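Taking a school group to a robot lab open day – what should they look at?

Lucrezia Melis
Posted May 3, 2023

Hello everybody. I teach technology to students of 13 and 14 years, and I have a place for nine of them at the open day of the Wirley lab. The program says "demonstration of two-arm manipulation with blocks, 20 minutes", and after it there is time for questions. My students have seen robots only in videos, where everything is very fast and there is music. I am afraid that they will find real arms slow and will look at their phones after two minutes.

Has anyone been at such a demonstration with young people? I would like to know where we should stand, and what I can give them to do while they watch. I do not need explanations of the mathematics, they are too young for it and I am perhaps too old. Thank you in advance.

Natalina Vitale
1782 posts

Hello Lucrezia, I was there in April with my own class, a little younger than yours. It is a good visit, but you have to prepare it.

The room is a real workroom, not a show room. There are cables and ducts on the ceiling and other people continue to work behind the tables. My students liked this very much, more than I expected. Please tell yours before you go in that they do not touch anything and do not lean on the tables, also when the arms are standing still.

For the watching, I gave every pair of students one small task, written on a card. One pair watched only the grippers, one pair only the colors, and one pair had to write down every question they heard from other visitors. With a card in the hand they stayed with it until the end.

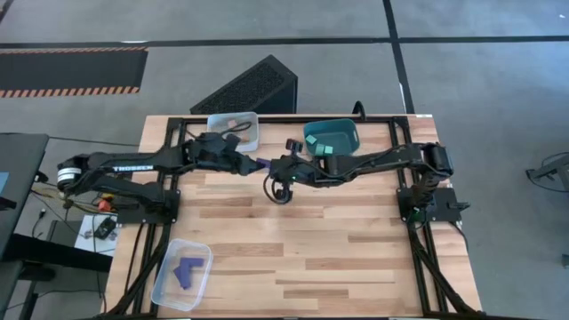
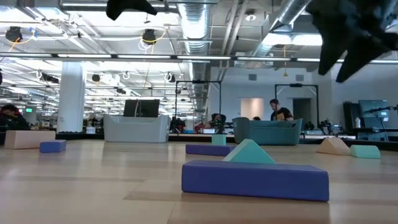 My best card was the one about passing from hand to hand. The students had to decide for each block if one arm could have done the job alone, and they argued about this all the way home in the bus. When a purple block is between the two grippers, as in the first photo, ask them which arm should let go, and when. Then let them try it with a pencil and two fingers of each hand, it is harder than they believe. The shapes are good for a second card. Let them choose how they would take hold of the teal triangle standing behind the long purple block, and then compare with a friend. A flat block has two easy sides for a gripper, but a slanted side wants to slip out.

About the place to stand: ask for the short side of the table if they allow it – you see both arms at the same time. From behind one arm you see mostly the arm. We changed places once in the middle so that the smaller ones had also a turn in front.

And do not promise them speed. I told mine "it will be slow and it may drop something", and so they were patient.

Kári Hallgrímsson
9 posts

Bring a spare pen. They will ask you to sign a visitor list at the door and the pen there does not write.

Gianni Valentini
2549 posts

I agree with Natalina about the cards. I would add one thing to do at school before the visit. Take two students, put a tray of mixed blocks between them and let each one use only one hand. A third student gives the commands: open, close, left, up. They notice very soon how many words are needed to move one block into a box, and then the real arms do not look slow anymore.

For the questions at the end, let them write two each the day before. Ours at the Bornis open day were all shy until one girl asked what happens if the block has the wrong color for the boxes. The engineer spoke for five minutes and the ice was broken.

Lucrezia Melis

Thank you all, also for the pen. I will make the cards this week, and we will try the game with the tray before we go. Natalina, did you keep the text of your cards? If yes, could you send it to me in a private message?

Natalina Vitale

Yes, I have it on the school computer. I will send it tomorrow.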